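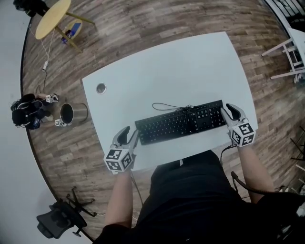 2 min read

Home – Manuals – Hand-held Grippers – Set-up – Support

Section 3: Desk tasks with a keyboard

Follow this section each time a Flandard pair is used at a desk. It applies to seated operators only.

1. Put the keyboard near the front edge of the desk and note where its cable lies. A loop across the keys is allowed if the task sheet calls for it.

2. Sit square to the desk with both forearms forward. Keep one gripper to each side of the keyboard.

3. Check that every face of both marker cubes is clean. Don't grip a cube to reposition the tool.

4. Let the gripper cable run over the front edge of the desk, clear of chair castors.

CAUTION: Press keys with the fingertips only. Stop if a finger catches the keyboard cable.

5. Between takes, check the view from each gripper camera. Colleagues may stay in the room, but the logbook must list them.

Note – bystanders' faces are to be masked before any file leaves the site.
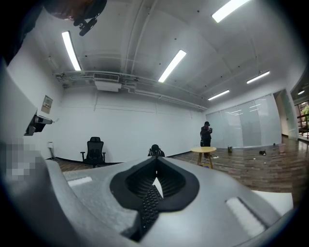
Reshma Ndlovu asked that the rest rule be moved up from the appendix, as operators were skipping it: after two takes, put both grippers down and rest your wrists for three minutes.

6. Close the session at 400 takes, even if the task sheet isn't finished. Label the file with the desk colour and the operator's initials.

Related
Section 2: Fitting marker cubes
Nkosi charging dock – quick guide
Plikico logbook template
Prodcombe site rules, revised April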